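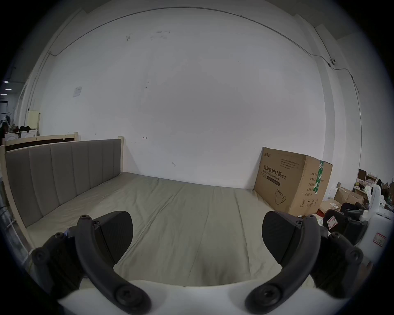
The Wosen is a two-finger hand gripper kit you build at the kitchen table or on a bench at your local shared workshop, and it's the third hand design to come out of Skultstead. We make it for people who want to teach a robot by doing the job themselves first, and for people who just like a well-behaved linkage! Each finger is a proper jointed linkage in matte black, with round screw heads at the pivots, and the pads at the tips are wide, flat and rounded so they'll sit against cloth without a sharp corner digging in. With the jaws apart you look straight through the gap at whatever you're working on, in our case a bed with a grey-green sheet on it. We do a lot of sheets. Soft stuff is the hardest thing we know of to pick up neatly, and it's the reason the pads are the shape they are.

Mathias Fuchs drew the first finger in January and has redrawn it 11 times. The early ones pinched well but rocked sideways under load, and you could feel it in your wrist. He moved the outer lower joint, went up a size on the base screw, and the rocking went away. If you built one of the older hands from our plans, the new fingers bolt straight onto your old body – you'll only need the longer base screws, and they're in the spares bag.

What's in the kit

2 fingers, left and right, with the links cut and deburred
2 rounded pads
1 white body in two halves
Pivot screws, base screws and washers, plus a spares bag
4 mm hex key
Printed build guide (the colour version is on the downloads page)

You'll want to supply your own small Phillips screwdriver, a drop of medium threadlocker and a tray with sides. Please use the tray. The small washers roll a remarkable distance across a workshop floor.

Weight, built: 357 g
Assembly time: one evening if you've done this sort of thing before, a relaxed weekend if you haven't
Sold: singly or as a pair

Building it

Start with the fingers and leave the body for later. Lay the links out in the order shown in the guide and put every pivot together dry, then work the finger through its full travel a few times. It should move under its own weight when you tip it. If it's stiff, back the upper pivot off a quarter turn and try again before you go reaching for a file. Threadlocker goes on at the very end, and only on the base screws.

The pads go on angled slightly inward. Builders often ask us whether they've got them backwards, so check the guide: the left pad leans toward the centre and the right one mirrors it. Close the jaws on a sheet of paper and pull. You want even drag right across the width of the pad.

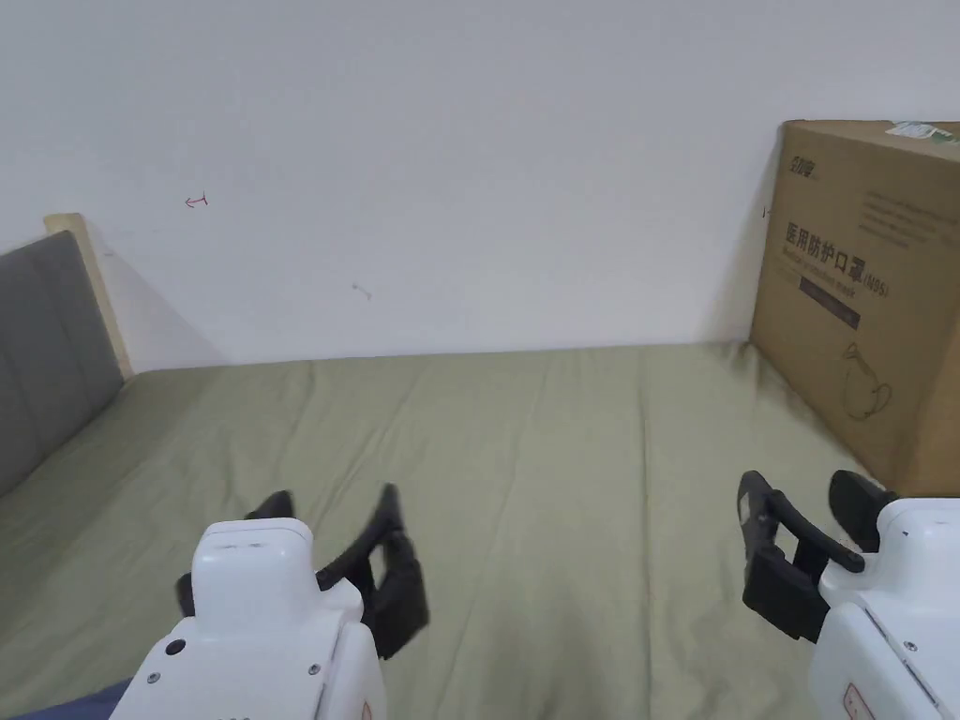 A pair is a whole different experience from a single, and if your budget stretches that far it's what we'd suggest for bedding, towels or anything else bigger than a dinner plate. With one hand you can pick up a corner. With two you can pick up a corner, hold the opposite edge still and pull a crease flat, and your arms already know how to do it. Lawal Oyewole runs our build nights and he starts everybody on a pillowcase, then a fitted sheet once they've stopped swearing at the pillowcase.

Spend a bit of time getting the feel of both hands before you try anything clever. Go in low, keep your wrists loose and let the pads lie nearly flat to the fabric before you close. Grabbing from straight above works too, but you tend to bring up a big fold when you only wanted a small one.

Fit and compatibility

The body takes the Flalia wrist plate with no changes. It'll go on a Schwaiger arm mount as well, though you'll have to open up the two rear holes with a drill, and we'd do that before the halves are joined. Files for both adaptors are free to download, and they print fine on an ordinary home printer with the flat face down.

Spare pads, links and screws are all sold separately, and we'll happily post a single washer. If you've changed the design in your own shed, send us the drawings – two of the best fixes in the current version came from customers.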